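Subject: Re: [toyshelf] Storing the plush – bins or bags?

On Thursday, Nelly Rivadeneyra wrote:

> We have 765 items on the lending list now and the plush is the part that gets away from us. At Horkau Street it's all in two drawstring bags, and families tip the whole bag out to find one animal. Does anyone keep theirs in clear bins? I'd like to know what fits, how you clean them between loans, and whether the long-haired ones hold up. Also, do you leave the tags on?
>
> Nelly

Nelly,

We moved the plush at Espinoza out of bags in March and I wouldn't go back. Getachew and I sort on the round table in the front room, one bin at a time. The rule is that a toy doesn't go in until it has been looked over and checked against the list. 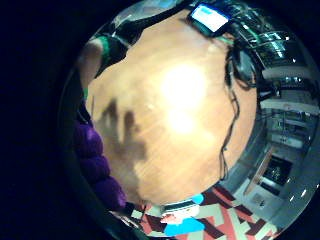
Surface matters more than I expected. We used to sort on the rug and picked up as much lint as we removed. Now we use the table, and I wipe it first with a damp cloth and let it dry. Bare wood with an orange-tan finish like ours shows up stray fluff well, as long as you're not looking straight into the glare from the light. Dark fluff is easier to spot than pale. If your table is white, put a colored sheet down.

On what fits: I put the firm shapes in first, along the bottom, and lay the long-haired animals on top so the pile doesn't get crushed. We stop at eight to a bin. Small ones can go to 10 or more, but then people start digging again and you're back where you were with the bags.
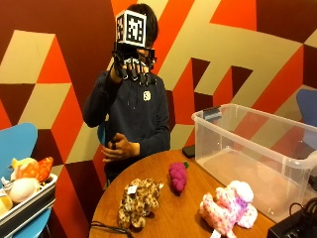

*Photo: Rosaura Apaza*

We went with clear plastic and a rolled rim, which is easier on the hands when you carry a full one. The grapes, the leopard-print animal and the pink-and-white one all share a bin on our list. They are different enough that a child can point to the one they want through the side. Labels go on the lid only – when we stuck them on the walls they blocked the view.

Cleaning depends on the toy:

- Bumpy or knobbly ones: vacuum with the small brush, then spot clean. Dirt sits down between the bumps.
- Long pile: cold wash in a pillowcase, air dry, brush when fully dry. Brushing it damp gave us mats.
- Curly pile: spot clean only. Hortensia Cabrera machine washed one and the curl went flat.
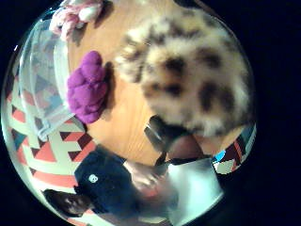 *Leopard print and purple knitted toy on the sorting table, clear bin to the left.*

The long-haired ones hold up if they aren't packed tight. We rest ours for five days after a wash before they go out again, mostly so the stuffing dries through. As for tags, we leave the small sewn ones on for the washing instructions and cut off anything on a plastic loop.

I can send our checklist if it would help. It's one page and six lines, and Getachew wants to change the wording on the last one, so ask me next week.

Amparo Huanca
Espinoza Toy Library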